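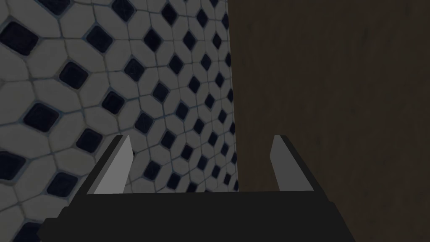
Grout lines should be checked before the tile is bought, according to Hauwa Dauda, whose remarks open the new edition of the Dunmore moisture guide for older apartment buildings. Dauda writes that most failed bathroom walls she has inspected were set over a backing that had never been tested.

Cladance released the guide in June 2021. It replaces the February edition and applies to buildings completed before 1965, where plaster on brick is the usual base for wall tile.

The revised text has 9 chapters. The main changes are in the sections on joints between tile and wood, on drying time for patched plaster, and on sealant at inside corners. The earlier edition allowed grout in these corners. The new one calls for a flexible sealant, with a gap left open behind it for movement.

Moisture readings are now taken at three heights on each wall: near the floor, at mid-height, and just below the ceiling. All readings are entered on one sheet, which stays with the building record. A wall that fails at any height is left uncovered and tested again after the source of the water has been found.

The limits in the guide are based on 852 apartment inspections carried out for the Dunmore housing office. Ifeanyi Wike, technical editor at Cladance, said the records showed a clear difference between outside walls and partition walls.

"Outside walls dried slowly in every building type we looked at," Wike said. "The old table gave one waiting period for both. We have split it."

Salamatu Edet prepared the drawings, which have been redone at a larger scale for use on site. Part numbers for trim and corner strips have been moved to an appendix.

Contractors already working under the February edition may finish those jobs without new readings. Work that has been approved but not started falls under the revised guide.

Printed copies are available from the Cladance office in Dunmore. Questions about the reading sheet should be sent to Efe Fashola, technical services.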